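**Tokari opens second round of home kitchen recording for Lencho**

GRADNESS, April. Tokari has started a second round of recording in household kitchens to gather examples for Lencho, its learning system for two-armed robots. The first round ended with 242 usable recordings of people washing, sorting and putting away vegetables.

Each recording is made by a person doing an ordinary job in a kitchen, with a camera worn at head height. Lencho learns from the paired movement of both hands: which one holds, which one reaches, and when they swap over.

The new round covers 5 tasks:

- rinsing vegetables in a basket or colander
- filling and emptying a pot at the tap
- draining leafy greens
- wiping down the sink and bench
- moving produce from sink to chopping board

Sinks were chosen as the focus after tests in the company's workshop. Lencho could pick up a single vegetable from a flat bench, but did poorly with mixed baskets where long items sat on top of small ones. Shiny metal and moving water also caused errors. The workshop has one sink, and every example recorded there had the same tap in the same spot.

"We had plenty of examples of one sink and hardly any of the sinks people have at home," the company said in a statement. "Height, tap position, light and clutter all change from house to house, and the system needs to see that."

Households taking part record for no more than 30 minutes a day. They use their own containers and whatever they were going to cook. Tokari asks them to work at their normal speed and to leave mistakes in. Recordings are checked by hand before they are added to the training set, and any that show faces or mail are removed.

Labelling is being done by Jorano, which marks the start and end of each grasp. Every recording is labelled by 3 people and differences are settled before it is used.

Households in the Gradness area can sign up through the Tokari website. A kit drop-off runs each Wednesday. 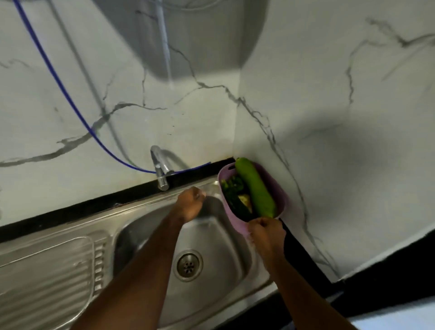
*Sink task, vegetables in a lavender basket. Photo: Tokari*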